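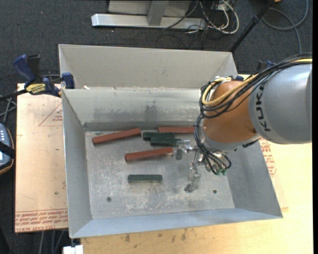

Can a Robot Clean Out a Bin? A Hard Look at Open Day

Robots get a lot of big promises made about them. They will do our chores. They will never get tired. They will never make a mistake. When a company called Minside opened its doors to visitors, we went to look for ourselves, and we took our doubts along.

What the job is

The job sounds easy. There are bars lying in a metal bin, some reddish-brown and some dark green. The robot arm has to reach in, take hold of one bar, lift it out and put it down somewhere else. Then it does the same thing again.

You could do that while talking to a friend and eating a sandwich. So why would anyone show it off?

Why it's hard for a machine

Think about how you pick up a pencil from a messy drawer. You look, you reach, and your fingers feel when they touch it. If another pencil is lying on top, you push it aside. You don't plan any of this.

A robot arm has to be given a plan for all of it. It needs to know where each bar is and which way it points. Look at the two green bars that overlap. If the gripper grabs the bottom one, the top one may come up too, or slide off and land in a new place. Now look at the red bar against the back wall. There isn't much room there for a metal finger to get behind it.

People who build robots call this "bin picking." They have been working on it for a long time, and it still goes wrong.

The parts of the arm

The big arm has the name KUKA on it. That's a company that makes robot arms. The part at the end that does the grabbing is called a gripper. The arm can be very good and the gripper can still be wrong for the job, a bit like trying to eat soup with a fork.

The cables and hoses matter too. They have to bend every time the arm bends. When somebody tells you a robot "works by itself," remember that it needs power, a computer, and a person who set everything up.

What the guide told us

Our guide was Seon-mi Koo, an engineer. She said the program that picks which bar to grab is called Numside. She also said it had made 1,000 practice grabs before visitors came.

That's a big number, but it doesn't tell you much. We asked how many of the grabs worked. She said 85 out of every 100.

Is that good? If you dropped 15 out of every 100 plates you carried, you would not be asked to set the table. Ms. Koo didn't argue. "It's a fair score for a hard bin," she said, "and a bad score for a factory." We liked that answer.

Questions to ask at a robot show

Did the robot do this on the first try today?
Who put the objects in the bin, and did they put them in an easy way?
What happens if you add something new, like a spoon?
Who helps when it gets stuck?
Is it faster than a person?

We asked the last one. Ms. Koo said her best time for one bar was 46 seconds from start to finish. My own best guess for a fourth grader is 3 seconds - and the fourth grader can do it without a computer.

So is it any use?

Maybe. A slow robot can keep going at night, when people would like to be asleep. It can work with things that are sharp or too heavy to lift all day. Those are real reasons to want one. They are also reasons to keep checking, and to ask for numbers instead of promises.

Minside plans another open day in August. Ms. Koo hopes for a better score by then. We'll bring the spoon.

Words to know

Gripper: the part of a robot arm that holds things.
Bin picking: taking objects out of a container when they are lying every which way.
Program: the set of instructions a computer follows.

Page updated 5/29/26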